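About Nimus

Nimus is a small editorial design studio, and we've spent most of our working life moving magazines from the printed page onto whatever screen readers happen to be holding. We started out in a borrowed room behind McIntyre Print, with two desks and a kettle, and a very patient production manager who taught us what a baseline grid was really for (we still owe her lunch).

These days we look after the tablet, phone and web editions of 70 titles, from glossy quarterlies to a farming monthly whose crossword has its own loyal following. Every issue is laid out by a person, column by column, in both orientations. It's slow going some weeks, especially in January when the annuals land together, but we love it, and we'd sooner spend an extra afternoon on a stubborn table of results than see it shrunk to a grey smudge!
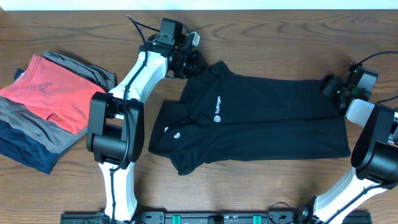

Gordon Landry wrote to us that he had read Itar in print for years and expected to hate it on his phone, "but the captions sit where my eye wants them, and I finished the whole issue on the train." We've pinned that one up beside the proofing wall, next to the colour charts.

Our biggest job so far has been the Endow back catalogue, 4,000 pages of essays, maps and fold-out timelines, which we finished in December 2019. The fold-outs took a good deal of arguing and rather a lot of toast, and the templates we built for them have found their way into nearly everything we've made afterwards.

If you have a magazine, a journal or a members' newsletter that needs a home on screen, send us a recent issue and tell us a bit about who reads it. We're always glad to have a look.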